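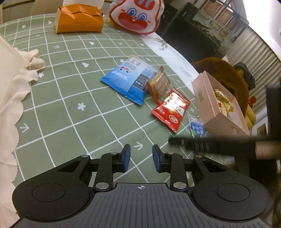
Photo: Gorazd Popescu

The clip that cost the Likano project most of its February is two seconds long, and I have now watched it more times than I've watched some of my favorite movies. A gripper comes down over a wrapped biscuit. The blue fingertips close. The width reading drops to where it should be, holds steady for a moment, and then, with the fingers still clearly moving, stays exactly where it was.

That's it. No bang, no smoke. I love this kind of failure!

Likano teaches robot arms to tidy up, and it does so by having people do the tidying first. Operators work with a gripper in the hand, a camera riding on top, and go through the small jobs of a household table over and over: pick up the packet, put it in the box, take it out again, move the box. Every pass gets recorded as video plus a stream of numbers, and the most precious of those numbers is how far apart the fingertips are. A robot that learns from the recordings learns when to squeeze and how much.

Gemechu Negash runs the recording side, and he picks his tables with real affection. He wants shiny wrappers that throw back the light. He wants prints, ruffles, plush, tissue, clear plastic with a biscuit showing through it. "A gray bench with a gray cube on it teaches you about gray benches," he told me, sliding a pink box of snacks a hand's width to the left. The green cloth with its white grid and its hearts and arrows is one of his favorites, partly for the way it confuses the software that tracks the camera's motion.

So when the first robot trained on the new batch began crushing things, everyone blamed the tablecloth.

It was a fair guess. The arm, a Hiltberg bench model, would reach for a small packet, line up beautifully, and then keep on closing. Crackers became crumbs. With a firmer object it pushed until the motor's own limit kicked in and the arm stopped dead. On one run a wrapped snack shot out sideways and hit the safety screen, and Negash called a halt there. No one was inside the screen, and no one was hurt, but a robot that doesn't know how hard it is squeezing has no business near people's hands. The arm stayed switched off until they had an answer.

They spent over a week on the cloth. They swapped it for a plain one, then a striped one, and the crushing went on regardless. They checked the lighting. They retrained the whole model with the shiniest packets left out -- same crumbs.

It was Gorazd Popescu, the team's mechanical engineer, who stopped looking at what the robot saw and started looking at what it had been told. He plotted the finger width for every recording, all 3,120 of them, one thin line each, and printed the result on a sheet as long as a door. Most of the lines dipped and rose the way a closing hand should. But a whole band of them had little flat shelves in the same place, just before contact.

"I saw the shelf and I got goosebumps," Popescu said. I believe him. He got a bit pink just describing it.

The cause was a cable. The sensor lead on one gripper ran past the joint of the left arm, and a clip meant to hold it slack had been fitted a little too tight. Each time the fingers closed past a certain point, the lead was tugged, the connector lost contact, and the recorder did what its makers had told it to do when data went missing: it repeated the last good value. No warning, no gap in the file. As far as the robot could learn, you could go on closing your fingers at that point and the width would never change.

I find that setting more alarming than the cable. Cables wear out, and everyone who works with machines expects it. Software that quietly fills in a missing reading is another matter, and it's common all over this field. Likano's recorder now writes a plain blank when the signal drops and beeps in the operator's ear. The beep is horrible. Negash chose it himself.

The physical repair took minutes: a looser clip and a longer loop of cable. Before each session, operators now open and close the gripper 200 times on a test stand the team calls Kong, for reasons I never got a straight answer on. If one reading goes missing, the gripper goes back in the drawer.

The bad recordings were pulled and those tables are being set up all over again, patterned cloth included. When I left, Popescu was bent over Kong with a flashlight in his teeth, watching a connector that had so far done nothing wrong.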